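Part 2: Getting your Sernia timer on the wall and running

I've put up two of these now, one in my kitchen and one out in the greenhouse, so here's how I do it (the booklet in the box skips a fair bit!).

1. Turn off the water at the main tap. Please do this first.

2. Hold the back plate where you want it and mark the screw holes with a pencil. Keep it at least 8 inches from any outlet.

3. Screw the plate on snugly, then hang the timer and push until it clicks.

4. Press and hold SET until the clock blinks. Put in the time, then press SET again.

5. Pick your watering program. I use number 19 for tomatoes – it gives a short drink at dawn and a longer one after supper.

Note: If the screen goes blank, take the batteries out, count to 40 and put them back in. Your programs stay saved.

Caution: Don't leave the timer outside over a hard winter. Mine comes indoors in November and lives in a drawer.

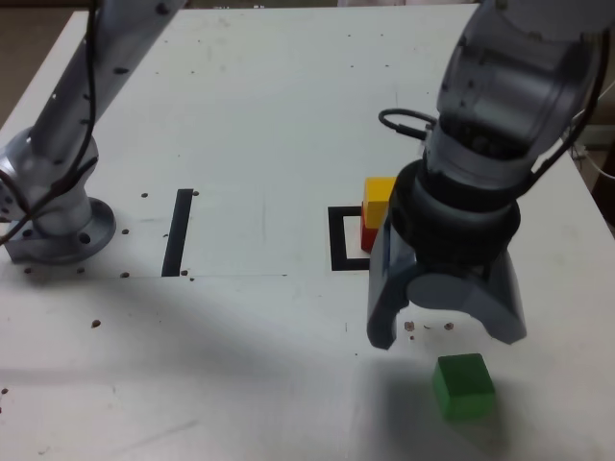 6. Turn the water back on slowly and check the hose joint for drips. A quarter turn by hand usually fixes one – leave the wrench in the toolbox, the collar is only plastic.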